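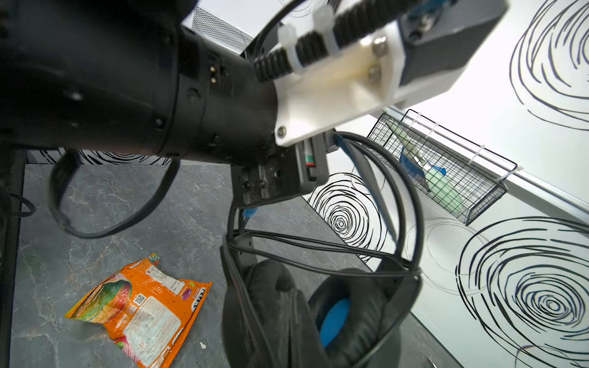

October | Byline: Staff Writer

Filed under: Towns & Country

The last bus to Curdale

The 14 leaves Casach at ten past six in the morning, and on most days the driver knows everyone who gets on. There is a woman who works in the hospital laundry, two students at the community college, and a retired machinist who rides down to the pool three times a week. By the time the bus reaches the edge of town it is a third full. It will not get much fuller before it reaches Curdale, 41 minutes later.

Small routes like this one are under review in much of the country. The arithmetic is simple. Fuel costs more than it did, drivers are hard to hire, and the vehicles bought with grant money in the last big round of spending are getting old. A route that carries commuters down a busy avenue can cover a good part of its cost from fares. A route that crosses 22 miles of hay fields can't, and it never has.

The 14 began as a mill bus. The paper mill at Brurnen ran three shifts and paid for two buses so its workers could get in from the valley without cars. When the mill cut its night shift, the county took over the service and opened it to the public. When the mill closed for good, the county kept the route but moved the end of the line to Curdale, where the hospital is. Older riders still call it the mill bus. The stop at Brurnen is still next to the old gate, a quarter mile from the nearest house, and people have been asking for it to be moved for years.

Last year the route carried 2,039 passengers in its best month and 416 fewer than that in its worst. The county's consultant recommended that any route carrying under 3,000 a month be replaced with a van service that riders book by phone. The 14 has not reached that number at any time since the mill closed.

Booked vans look good on paper. They go to the door, they don't run empty, and they can be operated with fewer drivers. Riders who have used them elsewhere give mixed reports. The usual trouble is the booking window. A trip often has to be arranged the day before, sometimes two days before, and a hospital appointment that runs an hour late can mean a missed ride and a long wait for the next one. People with fixed shifts do better than people whose hours change. The woman from the laundry gets her schedule by text message, often the evening before, after the phone line would be closed.

There is also the matter of who doesn't call. Transit planners have known for a long time that some riders drop away when a fixed route turns into a booked one. Some don't like the telephone. Some don't like explaining where they're going. A teenager who can stand at a stop with two dollars will not always call a dispatcher, give a name, and wait for a window between 3:15 and 3:45.

On the other side, there are people in the valley who can't use the 14 at all. The road from the Deng orchards down to the nearest stop is a mile and a half with no shoulder, and in winter it is plowed late. For anyone up there who has stopped driving, a van that comes to the porch would be the first public transportation they have ever had. Several of them said so at the hearing in Casach, and they were listened to. The room was split about evenly, and it was not split by age or by town. It was split mostly by distance from the stop.

A compromise has been put forward. The 14 would keep its first run in the morning and its last run at night, when the hospital changes shifts, and vans would cover the middle of the day. The drivers' union wants to see the schedule before it says anything. A split day is hard on a driver, who works three hours at one end, three at the other, and has a long gap between them that isn't paid. Two of the four drivers on the route live in Curdale and could go home for it. The other two couldn't.

The cost of the compromise is close to the cost of leaving things as they are. The county would save a little on fuel and spend it on dispatch. Its case rests on reaching more people for the same money, and the only way to find out is to run it for a year.

The afternoon bus back from Curdale leaves at twenty to five. It stops at the hospital, the college, the supermarket, and the feed store, then goes up the grade with its heater on. At Brurnen one man gets off by the gate and walks up the road toward the houses. The driver waits with the inside lights on until he has crossed, then pulls out again for Casach.

A vote on the route is expected before the winter schedule is printed. Until then the 14 runs as posted, with no service on holidays.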